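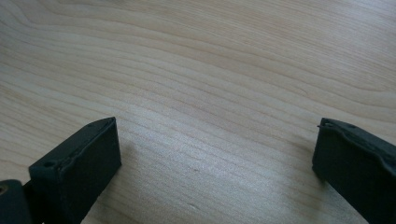

Mesas y tableros > Infantil > Mesa de lectura Prerlow

Mesa de lectura Prerlow, madera clara, acabado mate

¡Por fin ha vuelto! Llevaba desde la primavera contestando correos de «¿y la Prerlow para cuándo?» y ya me daba hasta apuro. Pues aquí la tenéis otra vez, en la tienda y en la web, y la primera que he montado me la he quedado yo para el rincón de los cuentos (privilegios de la casa).

Lo que más me gusta es la veta. Es un tablero claro, entre beige y crema, con unas líneas finas y onduladas que van de lado a lado y que en algunos puntos se curvan y hacen como un remolino alargado. Cada mesa trae el dibujo que le toca, así que la vuestra no va a ser igual que la mía. El acabado es mate tirando a satinado, muy suave, y al lado de una ventana la madera se ve todavía más pálida, casi plateada. Si buscáis un tono miel o nogal, os digo ya que esta no es la vuestra: mirad la Dondby, que es más oscura y cuesta lo mismo.

¿Para qué la uso yo? Para leer, sobre todo. Los libros de cartón para peques son gorditos, duros, se abren de golpe y se quedan planos, y lo que piden es una superficie despejada donde un niño de 3 años pueda pasar las páginas con toda la mano. Los sábados hacemos cuentacuentos y Yesenia Ventura viene a leer en otros idiomas, que los críos no entienden ni papa y les encanta igual.

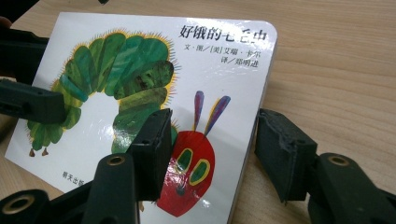

La oruga de Eric Carle funciona siempre, en chino también: se saben la historia de memoria y van señalando los dibujos antes de que Yesenia llegue a la página. Y con una madera tan clarita los colores lucen muchísimo, el verde del bicho y la cara roja se ven desde la otra punta de la alfombra. Eso sí, las portadas brillantes pegan reflejos si les da la luz de frente, así que yo giraría la mesa un poco con respecto a la ventana y listo.

Datos prácticos, que luego me los preguntáis:

Ancho: 100 cm
Patas: 6 tornillos por pata, llave incluida
Montaje: una persona se apaña, dos van mejor
Limpieza: paño húmedo y secar enseguida. Nada de estropajo, por favor
Recambios: bote de cera Wirnham de 500 ml, se vende aparte

Con rotulador lavable no he tenido ningún disgusto. Con cera roja sí, y me tocó frotar un buen rato. Oldřich Kollár, que me ayuda con los repartos, jura que con un poco de aceite sale antes, pero probadlo primero por debajo.

Las sillas a juego son de Athanasiadis y llegan en noviembre. Si las queréis reservar, escribidme desde el formulario y poned «sillas» en el asunto.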